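4. What the glare complaints can and cannot tell us

4.1 The claim

Most of the advice given to households about glare rests on one idea: shiny surfaces cause it, so dull surfaces cure it. The Cunley survey is the source most often cited. It collected 2451 complaint forms from tenants in apartments where the lighting had been replaced, and it found that tenants with matte counters and matte wall paint complained less than tenants with gloss. The survey's authors went on to recommend matte finishes in every room with a ceiling fixture.

We have three doubts about this reading. The forms asked tenants to name their own finishes, and people are poor at this. When Inês Moreira went back to 100 of the same apartments with a gloss meter, she found surfaces listed as matte that measured as satin, and a few listed as gloss that were close to dull. The errors also leaned in one direction. Tenants who had complained were more likely to call a satin surface shiny, so some of the link between gloss and complaints was built into the form itself.

The second doubt concerns age. The apartments with matte finishes were mostly the recently renovated ones, and those also had newer fixtures with deeper shades. The survey did not separate the two. A later analysis by Wan tried to do so using the building records, but the records give only the year of the last permit, and a permit for plumbing looks the same as one for lighting. We do not think the correction can bear the weight placed on it.

4.2 Matte does not mean without highlights

The third doubt is physical. A matte surface scatters light over a wider angle than a gloss one, which makes the highlight softer and dimmer at its peak. It does not remove the highlight. On curved parts the effect is easy to see: some portion of the curve will usually face the right way to send ceiling light toward the eye, whatever the finish. The smooth matte plastic in Figure 3 still carries pale patches on both slopes, the one on the right longer than the one on the left. A tenant bothered by patches of this sort on an appliance would get little help from advice to buy a duller one.

Figure 3. Ceiling light reflected from a matte gray plastic housing.
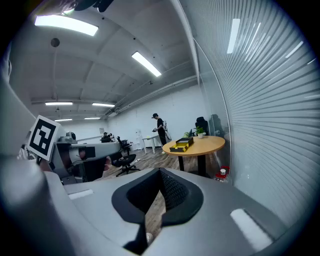

4.3 Fixture position

If finish explains less than has been claimed, where the light sits may explain more. The Flidenetti trial is the only study we know of that moved fixtures while leaving finishes alone. Complaints fell in the kitchens where the fixture was shifted to stand behind the person working at the counter. They did not fall in the living rooms, and the report passes over this in a single sentence. One possibility is that people in living rooms change seats, so no single position suits them all. Another is that the kitchen result was luck. The trial was small, and it ran through August, when the evenings were long and many lights stayed off until late.

We would also be careful with the Jilico index, which turns fixture height, lamp output and surface gloss into one comfort score. The index was fitted to office workers at fixed desks under 2000 lumen panels. Few homes look like that. Applied to the apartments Moreira visited, it ranked several rooms with no complaints as the worst of the set, and the weights have never been published in enough detail for us to say why.

For the rest of this paper we therefore treat finish and fixture position as separate measures, report both, and make no attempt to combine them. Rooms where the finish was known only from the tenant's own form are left out of the main tables and listed in the appendix.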